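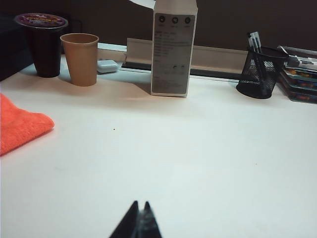 Crédit photo : Thomas Vitale / Skellumine

Lampe de bureau Uvent, bras articulé et tête pivotante

On l'attendait depuis le printemps, et la voilà enfin au catalogue Skellumine ! L'Uvent est une lampe de table pensée pour celles et ceux qui lisent, découpent, collent, recousent un bouton ou corrigent des copies jusqu'à 23 heures. Son bras en deux sections se déplie d'une main, reste où on le laisse (même tête en bas, on a essayé) et se replie le long du mât quand on veut récupérer la place.

La lumière d'abord. Un blanc doux, bien étalé, sans ce rond aveuglant au milieu de la feuille que donnent tant de petites lampes. Trois ambiances au choix, de la plus chaude pour la lecture du soir à la plus neutre pour les travaux de couleur, et une molette crantée que l'on trouve du bout des doigts sans lever les yeux. Elle garde en mémoire le dernier réglage, un vrai bonheur au quotidien.

Le socle est lesté et garni de feutre. Pour les plateaux étroits, la pince Gruvument se monte à la place du socle avec la clé fournie ; elle accepte les tables jusqu'à 40 mm d'épaisseur. Évitez simplement les plateaux en verre.

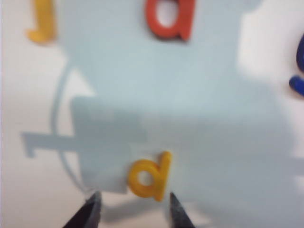 Petite lettre « a » en mousse jaune.

Côté enfants, l'Uvent nous plaît beaucoup aussi. La tête tiède se manipule sans crainte, le câble textile est assez long pour passer derrière un meuble, et pour les jeux de lettres, les puzzles ou les premières lignes d'écriture, l'éclairage large évite de travailler dans l'ombre de sa propre main. Pour un gaucher, il suffit de faire passer le bras de l'autre côté !

Le dessin est signé de l'atelier Afolabi, qui a gardé les vis apparentes. Tout se démonte : tête, ressorts, molette, câble. Les pièces sont vendues séparément et le module lumineux se change avec un tournevis ordinaire.

Caractéristiques
Hauteur bras déplié : 81 cm
Réglages : 3 ambiances, variation par molette
Fixation : socle lesté, pince Gruvument en option
Coloris : craie, olive, bleu nuit
Garantie : 2 ans

Entretien
Débrancher avant nettoyage. Chiffon microfibre sec sur la tête et le bras, à peine humide sur le socle. Pas d'alcool sur les coloris mats.

Le bleu nuit revient en stock en novembre. Les réservations sont ouvertes en boutique et par téléphone.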